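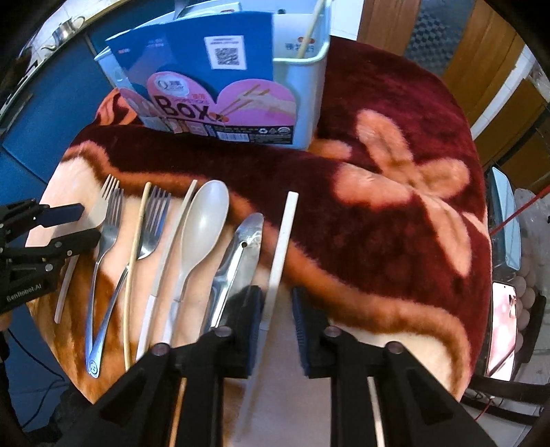

4. Setting Up the Utensil Table for a Demonstration

Home Guides Open Days Downloads Contact
Filed under: Visits and Demos / Host Guides
May | By Danai Bakalis

Use this section when you run the utensil table for visitors at Fleva. It covers the hand-held gripper demonstration only. For the arm cell, see Section 5. For the welcome desk and badges, see Section 2.

Each session lasts 20 minutes. Two hosts are needed, one to work the grippers and one to talk. Amr Ait Ali keeps the host list, and swaps go through him.

4.1 Before you start

Collect the following from Room 651:

- the pair of hand-held grippers and their chargers
- the utensil box
- the patterned blanket
- the recording laptop and its cable
- the spare grip pads

Charge the grippers for 60 minutes before the first group. The charge light must be steady, with no blinking, before you unplug them.

4.2 Laying the table

1. Put the round table where visitors can stand on at least three sides. Lock the casters if the table has them.

2. Spread the plush blanket over the table and smooth it by hand. Pull it straight at the front, where the host stands.

3. Lay the utensils in a row along the near side of the table, pointing toward the back. Mix the materials: steel forks, the white plastic knife and spoon, the chopsticks, the steel serving piece. Leave a little overlap in places, such as a chopstick across a fork. Groups ask more questions when the row isn't perfectly neat.

4. Stand the white plastic basket at the back, behind the row. It can stay full. If you plan to show a drop into a container, bring a second, empty one and put it to the side.

5. Move phones, keys and cups off the part of the table you will work on. Phones on a side surface are fine as long as they are on silent.

Note: The blanket is there on purpose. Thin handles sink into the pile a little and are harder to pick up than they would be on a bare tabletop. If a visitor asks why we don't use a plain surface, say that homes have tablecloths and rugs and we want recordings that include them.

Caution: Do not put real knives on this table. Use the plastic knife only.

4.3 Starting the grippers

6. Turn on the left gripper first, then the right. Wait for each one to show up on the laptop before going on.

7. Open and close each gripper fully, twice. The fingers should move freely and the pads should meet flat. If a pad is lifting at a corner, change it now. Pads take a minute to swap and the spares are in the utensil box.

8. Hold both grippers over the table and check the live view on the laptop. You should see the fingers at the bottom of the picture and the whole row of utensils in front of them. The view is very wide and the edges will look curved. Leave the lens settings alone.

9. Tell anyone near the table that you are about to record, then start a test recording. Pick up one fork, put it down, and stop. Play it back once before the group comes in.

Caution: The view takes in much more of the room than you expect, including shelves and cabinets behind the table. Ask visitors who don't want to be recorded to stand behind the host. Turn any papers with names on them face down.

4.4 Running the session

10. Let the group settle, then have the second host explain the job in a sentence or two. The wording we use is: "We pick things up with these by hand, the camera records it, and the recordings are used to teach a robot to do the same task." Leave the longer talk for the end.

11. Start with a chopstick. Open the gripper, bring one finger down on each side of the stick, and close slowly. Lift straight up. Keep your wrist level until the stick is clear of the blanket.

12. Do the plastic spoon next. Grip the handle, away from the bowl.

13. Move on to the forks. If two handles are touching, use the other gripper to hold one of them still while you lift the other. Do this slowly enough for people at the back to follow.

14. Leave the steel serving piece for last. Shiny metal throws reflections on the live view, and it is a good moment for the second host to point at the laptop and talk about lighting.

15. If you drop something, leave the recording running and pick it up again. Dropped items are useful to us and visitors like seeing the second try.

16. Invite one or two visitors to have a go. Stop the host recording first and start a new one marked "guest." Hand over the right gripper only. Children may try it with an adult next to them.

Note: Most guests squeeze too hard on the first try and push the utensil into the blanket. Tell them to touch the table lightly and then close.

4.5 Questions that come up often

Does the gripper move by itself? No. The host's hand opens and closes it.

Why are there two? Some jobs need one hand to hold and one to move. Step 13 shows this well.

How many recordings do you need? Give the figure from the current project sheet. For the utensil task in the spring round it was 52 per host.

Can we have the video? Guest recordings are not sent out. Visitors may take their own pictures of the table.

Questions about the Praltier project go to Stamatia Vrettos. Please don't answer them at the table.

4.6 Between groups

17. Stop the recording and check that it saved.

18. Put the row back. It doesn't need to match the last layout, and it is better if it doesn't. Swap a few places and change the angle of a chopstick or two.

19. Wipe the pads with a dry cloth. Do not use cleaning spray on them.

20. Check the charge on both grippers. If either is low, put it on the charger and run the talk first with the next group.

4.7 Closing down

Turn off the right gripper, then the left. Put the utensils in the box with the long items at the bottom. Shake out the blanket and fold it; do not roll it around the grippers. Return everything to Room 651 and sign the sheet inside the door. Missing or bent utensils should be written on the same sheet so that Vangelis Economou can replace them before the next open day.

Next: Section 5, Arm Cell Viewing Area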